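Notes for Storotden evening talk, Monday, January 20, 2020
Signe Kragh
Tea and the working day: why we stop, and what happens when we don't

Start without slides. Ask who had a tea break today. Hands up. Then who had it at their desk. Usually the same hands. Leave it a second, let them look round.

Who I am, quickly. Ran the canteen side at Garg, then moved over to the office side. So I've poured the tea and I've also been the person asking why everyone was away from the phones. Don't do the long version, it ate up ten minutes last time.

First bit. The break used to be a fixed thing. Bell or trolley. You knew when it was coming, you put down what you were doing. My mum at the shirt factory, story about the supervisor and the biscuit tin (short!!). Point is the break belonged to the whole floor. You didn't have to ask and you didn't have to feel bad.

Then the trolley goes. Vending machine in the corridor, then a kettle in every room, then drink it where you sit. Each step looked like a kindness. More choice, go when you like. But people stopped going at the same time, and then a lot of them stopped going. 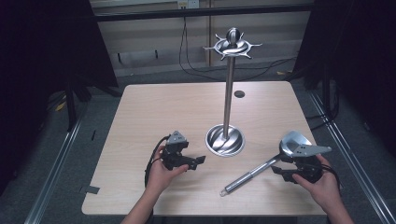 Koretow. This is the main example so take it slow. Office of 21, one floor, all doing claims work. Manager wanted to know why people who sat four desks apart were sending each other emails. I asked when they last had a drink together and she said the Christmas do.

What we tried: one break, same time every day, 12 minutes. Not compulsory. Phones covered by 3 people on a rota so noone had to worry. No agenda, no "huddle", managers come but don't chair it. Started in July, which was daft, half of them on leave. Would start in September if doing it again.

First week was awkward. Say so. People stood there and stirred. Second week somebody brought cake. By the autumn they were sorting out little work problems over the pot that would of taken a string of emails before. I can't prove it was the tea. Manager says fewer emails, she didn't measure it, don't claim she did.

If someone asks about smokers: yes, they always kept their break, and yes they always knew all the news. Gets a laugh but it's a fair point, come back to it at the end if time.

Udeo next. Didn't work there. Be fair to them. Break set for 3 o'clock, right when the lorries come in, and the room was up two flights of stairs. Also the boss used it to give out notices. Dead in a month. Lesson, pick the time with the people who do the work. And keep notices out of it.

Bit about the room. Somewhere to put a cup down. Table matters more than chairs, people talk better standing round one. Proper mugs if you can, someone will moan about washing up, let them moan. Don't put the table by the door to the toilets (Udeo again, don't name them for this bit).

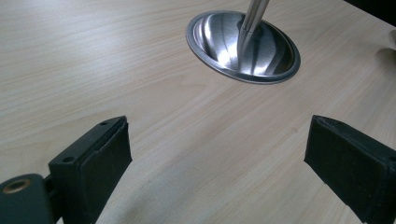
Tabletop, pale wood, with a round steel dish.

Home workers. Always comes up. I haven't got a good answer. Phone a colleague with the kettle on, some do that and like it. Doing it on a screen with the whole team felt like another meeting when we tried. Say I dont know and ask the room, somebody might.

Cost. Tea, milk, sugar, a few minutes of wages. Show the Koretow sum on the flipchart if there is one. If not skip, nobody follows sums by ear.

Last bit. Ask them to try it for 3 weeks. Same time, same place, away from the desk. Write to me if it flops, I'd like to hear about those more than the good ones.

Questions. Thank Storotden for the hall. Sign up sheet by the urn. Get the flipchart pens back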